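Segunda temporada de Medcombe já tem data

Quem acabou a primeira temporada em fevereiro e ficou a olhar para o ecrã preto pode respirar: Medcombe volta a 19 jul 2026, com os 2 primeiros episódios disponíveis na mesma noite. Os restantes saem um por semana, como da outra vez, e ainda bem, porque metade do gozo desta série é passar seis dias a discutir teorias!

Para quem chega agora: tudo se passa numa vila costeira onde o ferry deixou de fazer escala, e onde uma notária descobre que a mesma casa foi vendida 152 vezes. A primeira temporada respondeu ao como. Falta o porquê, e falta sobretudo saber quem estava do outro lado do telefone na última cena (eu tenho um palpite, mas guardo-o para depois da estreia).

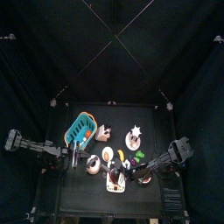

A produtora Prultow confirmou também que uma boa parte da ação sai da vila e se muda para Lund, com rodagem no inverno, muita neve e dias curtíssimos. O trailer dá uma ideia da mudança de tom: menos nevoeiro, mais interiores, e uma perseguição a pé que já vi umas quantas vezes seguidas. A música continua a ser dos Umura, que desta vez gravaram com orquestra, e o tema do genérico ganhou uns violoncelos lindíssimos.

O episódio de abertura tem 161 minutos. Sim, leram bem, é praticamente um filme com intervalo. Confesso que torci o nariz quando soube, mas o final da primeira temporada também era comprido e passou a voar.

Na edição anterior pedi-vos que votassem no melhor episódio até agora e chegaram 1,081 respostas, um recorde cá da casa. Ganhou o quinto, o do leilão, com o sétimo logo atrás.

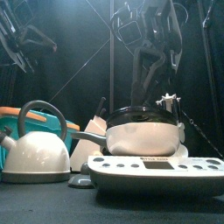 Uma leitora escreveu a protestar contra o resultado: para ela, o leilão só funciona graças ao episódio quatro, «que faz o trabalho todo e nunca leva os louros», e pede que a votação se repita depois da estreia, quando toda a gente tiver revisto a série do princípio.

Pedido aceite. A nova votação abre na edição a seguir à estreia, e quem quiser rever tudo ainda vai a tempo: a primeira temporada continua disponível na íntegra, com legendas em português.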